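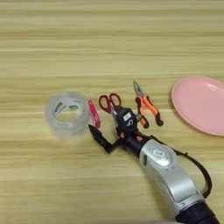
I need help with the little stuff that has no home in a small apartment. We're in 564 square feet, the two of us, and the kitchen has exactly two drawers, one for silverware and one that's three inches deep and so narrow that a spatula has to go in sideways. So everything we grab all the time ends up out on the table. I'm talking packing tape, the red-handled scissors, the orange and black pliers, whatever got used last. I sell vintage lampshades online (long story, it started with my aunt's attic) so the tape and scissors come out nearly every day, and the pliers come out because old lampshade frames are always bent somewhere. Then it's dinner time and I'm scooping it all up and dumping it on top of the microwave, and the next morning I can't find the scissors.

What I've tried so far. A shoebox on a shelf, which worked until the shoebox filled up with receipts and soy sauce packets. A pegboard from Hirner, that hardware place out by the highway, but our landlord has opinions about holes and the sticky strips let go one night in July and scared the living daylights out of both of us. Lately I've been using a pink plate as a sort of landing spot, just a plain shallow one, and you know what, I kind of love it? The pliers are the problem. They splay open and take up more room than everything else put together, and then the tape doesn't fit, and then the tape goes back on the table and we're right back where we started.

My partner says get a toolbox. I don't want a toolbox! I have a toolbox, it lives under the bed, and that's where things go when I never want to see them again. I want something I can lift off the table in one go at six o'clock and put back in the morning. It can't be ugly, it'll be sitting on top of the fridge. And I'd love to know how people keep the kitchen scissors and the packing scissors apart, because I cut chives with tape gunk once and I'm still not over it.

Posted by lampshade_lady
Kitchen & Home > Small Spaces > Clutter That Won't Quit
16 shares

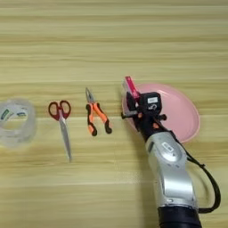 Mahmoud Mahrous

Keep the plate idea, lose the plate. You want a tray with a handle across the middle, the kind people put ketchup and napkins in for a cookout. They're cheap at thrift stores, I've bought mine for pocket change. Stand the pliers and scissors up in it, points down, and suddenly they take up no room at all. A mug works for that part, or a soup can if you file the rim down so you don't slice your knuckles. Heavy mug is better. I had a light plastic cup first and every time I dropped the pliers in, the whole thing went over and took the pens with it.

The tape lies flat beside the mug. Don't stand it on edge because it rolls. I know that sounds obvious but I chased a roll of tape under a stove once and I had to pull the stove out, and then of course I had to clean back there, so that was my whole evening gone.

For the scissors, buy a second pair. I know you said small space, but a second pair of scissors is not what's filling up your apartment. Make them a totally different color from the first ones. Red stays on the table with the tape, the other ones live in the silverware drawer and only touch food. In my house anybody who cuts tape with the food scissors has to wash them, and with three teenagers that rule gets a workout. Rubbing alcohol on a paper towel takes the gunk off, by the way. Cooking oil too, then dish soap after.

One more thing, fold a corner of the tape over when you're done. Doesn't help with the clutter but it'll help with the swearing.

4 comments on this answer

lampshade_lady

Okay, the standing up thing is so simple I'm a little embarrassed. I tried it last night with a stoneware mug and the pliers went in handles up, no problem. They open up a bit at the top but it's nothing, a rubber band around the handles would fix it. I haven't got the tray yet. There's a secondhand store called El Fassi near my bus stop and they always have wicker junk in the window so I'll look there first.

What I did in the meantime was clear everything off the table and only put back what I'd touched that day. It was a much shorter row than I expected! Tape, scissors, and a couple of tools that could go on the plate. The rest (two dead markers, a key to I don't know what, a lens cloth) I'd been moving back and forth every single night for no reason at all.

Still stuck on where it goes at dinner, though. The top of the fridge is higher than I thought and I'm five foot nothing. Lifting a tray with a heavy mug on it over my head feels like a bad plan, especially with scissors involved. Anybody have a short-person version of this?
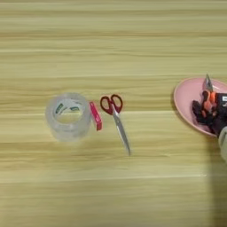 Taha El Sherbiny

Don't put it on the fridge. Anything sharp above your eyes is asking for it, and fridges shake when the door shuts. Put it on a chair.

I mean it, if you have a table you have chairs, and two people don't use four chairs. At our place the fourth chair is pushed in under the table with the work tray sitting on the seat, and you can't see it unless you go looking. Dinner's ready, tray goes down onto the chair, chair goes in. Takes no time. When we have company I carry it to the bedroom and that's maybe once a month. If you've got a toddler or a cat then forget I said anything, but you didn't mention either.

I'd also split up what's used daily from what's used weekly. You said pliers come out when a frame is bent. If that isn't every day then the pliers can go back under the bed with the toolbox and you get your plate back, which you clearly want to keep. A shallow plate is fine for small flat things, it's just bad for anything with handles.

As for the tray itself, measure your chair seat before you go shopping. I didn't, and I own a very nice tray that fits nothing. Ours now is a baking pan with a dish towel folded in the bottom so it doesn't rattle. Not pretty, but it's under a table.

1 comment on this answer

gramma_dee

get a apron with pockets. tape on your wrist like a bracelet ha ha. I did alterations for years and never once put my scissors down on a table, they hung on a ribbon around my neck. Tie it to the handle loop. My tape measure too. only thing is take it off before you answer the door, the mailman thought I was coming at him

0 comments on this answer

lampshade_lady

Ribbon!! I have so much ribbon. Trying that for the scissors while I pack, and the chair for nighttime. We've got three chairs and one of them only ever holds laundry, so the laundry is getting evicted. The pliers are staying out though, sorry Taha, I've got a whole batch of bent frames to get through first and I'd be crawling under that bed every ten minutes.

Reader comments (5)

bluebonnetgal: The second pair of scissors is the only thing that ever worked for us. Ours are green for food. My husband still gets it wrong but at least now I have proof.

pete in the basement: You can get magnetic strips that go on the side of a fridge, no holes. Mine came from Rurketti, it's held a hammer since 2000-something and never slipped. Put it down low where you can reach. Check that your fridge takes a magnet first, my sister's doesn't.

bluebonnetgal: Ooh, a low strip on the fridge would do for the pliers too.

Wilar: What kind of tape do you use for the lampshade boxes? I keep having mine split down the middle when I pull it and I end up with skinny little strips.

lampshade_lady: Just the clear kind, whatever's on sale. Mine splits when it's been somewhere cold, so if yours lives in the garage bring it inside for a while before you start. And thanks for the magnet tip, I just stuck a pizza coupon on the fridge side to check and it's holding.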